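Trimard Owners Forum > Lenses and Adapters > Calado 75 hunting after firmware 3

Thread: Calado 75 hunting after firmware 3 – anyone else?

slowshutter
I updated my Trimard body to firmware 3 on Wednesday and the Calado 75 has been a different lens since. Before the update it locked on without trouble in ordinary room light. Now it goes all the way to close focus, comes back past the subject, and stops a little short. Half press again and it usually gets there on the second try. Outdoors it's fine.

I have cleaned the contacts, reset the camera and taken the battery out overnight. The Trimard kit zoom behaves the same as it always did, so I don't think the body is faulty. Lens firmware is whatever it came with. I can't find a page on the Calado site that says what the current version is.

Is anyone seeing the same thing, and is there a way to go back to the old firmware? I paid 818 for this lens in April and I'm not happy about using it in manual.

gravelroad
Same lens, same firmware, no difference that I can see. What focus area are you using? The update resets it to wide, and wide has never been good with this lens. Go to single point, medium size, and try again before you do anything else.

Also check that it didn't turn pre-focus on. Mine was on after the update and I had turned it off the week I got the camera.

slowshutter
It was on wide, you're right. Switched to single point and turned pre-focus off. It's a bit better but it still hunts in the evening with the lamp on. With the kit zoom in the same spot there's no hunting at all, and that one is a lot slower.

ninepinhole
The kit zoom comparison doesn't tell you much. It has a light focus group and the 75 is moving a big chunk of glass. When it misses, it misses in a more obvious way, and at f/1.8 you notice it.

I think people blame firmware for anything that happens in the week after they install it. I've shot the Calado 75 on this body since it came out and it always hunted in dim light. It hunts on low contrast too. Point it at a blank painted wall and it will run up and down all day. Point it at something with a pattern or printed text and it snaps in.

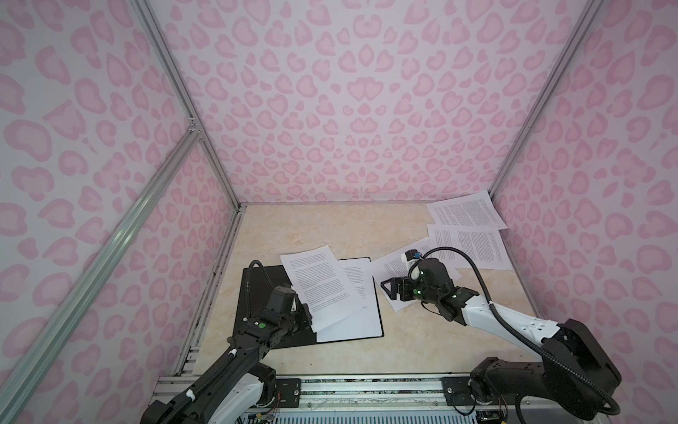 Pink print on the walls, paper on the table

gravelroad
Agreed on contrast but not on the rest. There is a change in firmware 3, it's in the release notes: "improved autofocus behavior for native lenses." That means they touched the focus code. If they tuned the step size for their own lenses, then a third-party lens could overshoot where it didn't before. I'm not seeing it, but that doesn't mean slowshutter is making it up. There may be more than one version of the lens firmware out there.

ninepinhole
I didn't say he was making it up. I said he has no before and after. If he'd shot the same target in the same light on the old version, we'd have something to talk about.

tinroof
I have a before and after, sort of. I test every lens on the same shelf when I get it and I keep the files. I shot the 75 on the old firmware when I bought it, and I did it again last night on firmware 3. Same lamp, same bulb, tripod on the tape marks.

Old firmware: it missed now and then, and when it missed it was way out.
Firmware 3: it misses more often but by less. It stops short, same as slowshutter describes.

So for me it's a real change, and I can't say it's all worse. The big misses are gone. The small ones are more annoying because you don't catch them on the screen until you zoom in.

Lens firmware on mine is the older one. You can see it if you hold the menu button while you switch the camera on with the lens mounted. I don't know why they hid it there.

slowshutter
Thanks, I didn't know about the menu button. Mine says the same version as yours. gravelroad, what does yours say?

gravelroad
Mine is newer than both of yours. That would explain it. I bought mine from the second batch, after they changed the hood.

bargainbin
I'm still on the old Bristitz 75 with the metal ring and I paid 267 for it used. It focuses slowly but it gets there, on every firmware they've put out. It's soft in the corners and it flares. I've never felt the need to pay three times that for the Calado. Not trying to start anything, I just think it gets skipped over in these threads.

ninepinhole
It gets skipped over because the motor sounds like a coffee grinder.

bargainbin
Only on video. I don't shoot video.

tinroof
Back to the question. You update the lens through the body. Copy the Calado file to the top level of the card (not in a folder), mount the lens, full battery, and go to the version screen. If the body sees the file it will offer to update the lens. If it says there's nothing to update, then the card is the problem – format it in camera and copy the file again.

I couldn't find the file on the Calado site either. The link is on the page for the 35, near the bottom, and it covers both lenses. I haven't installed it yet. I'd like to run the shelf test once more in daylight first so I have something to compare.

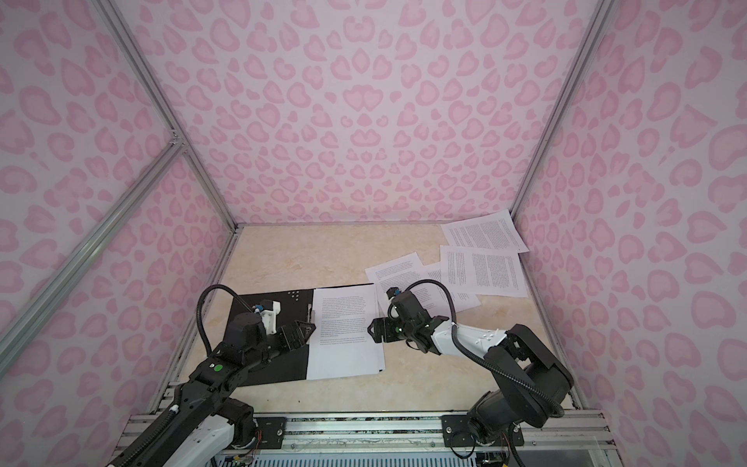
Re: Calado 75 hunting after firmware 3 – anyone else?

slowshutter
Found it, thanks. I would never have looked under the 35.

Update took a couple of minutes. The screen went black for a while in the middle and I thought I'd killed it, but it came back. It now shows the same version as gravelroad's.

First impression is that it's better. I'll give it a few evenings before I say it's fixed. It did hunt once on the side of the fridge, but it's a white fridge.

ninepinhole
Blank white fridge is not a fair test for any lens.

slowshutter
I know. I'm only reporting it.

oldstrap
Reading this with interest as I have the 75 on order from the shop in Poltesdale. Does anyone know if the new ones ship with the newer lens firmware, or will I have to do this myself? I'm not confident with updates. The last time I did one on a different brand, I had to send the camera in.

gravelroad
Ask the shop to do it before you pick it up. It's a small job and they'd have to be pretty busy to say no. If they won't, check the version with the menu button trick. If it matches ours, leave it alone.

On the risk, the main thing is the battery. Charge it fully and don't touch the lens while it's going. I've done every update for this body that way and never had one fail.

bargainbin
Or skip the update on the body. There's nothing in firmware 3 that I wanted. The new menu colors are harder to read in sunlight and they moved the self-timer.

tinroof
The self-timer move is bad, I agree. But the update fixed the card error on long bursts for me, and I wouldn't go back for that reason alone. You can't go back in any case. The body refuses an older file. I tried it.

slowshutter
That answers my other question, then. It would have been good if they'd said so on the download page.

ninepinhole
It is on the download page, in the gray text under the button.

slowshutter
OK, I see it now. It's very gray.

tinroof
Finished the shelf test with the new lens firmware. Same lamp, same marks as before. The short stops are mostly gone. It still misses sometimes when I let it go from infinity to something close, and then the second press gets it. I would call it a little better than it was on the old body firmware and a lot better than it was last week. Wide area is still poor. Single point is what I'd use with this lens regardless.

I'd take back part of what I said about the big misses. I went through the old files again and a couple of those were me using the wrong focus mode. 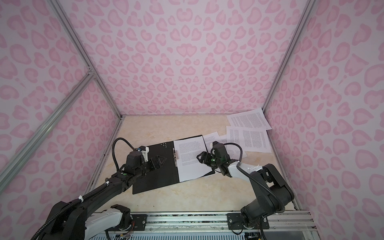 Marbled tabletop, patterned walls

ninepinhole
Good test. I'm still not convinced firmware 3 was the cause for everyone, but I accept it did something with the older lens version. Mine has the newer one, so that may be why I saw no change.

oldstrap
Called the shop. They said they will check the version and update it if needed, no charge. Pick up is next week. Is the hood on the new batch the one that locks, or the one that falls off?

gravelroad
Locks. It's stiff for the first few days.

bargainbin
The Bristitz hood is metal and screws on, for what it's worth. You can't reverse it for storage though.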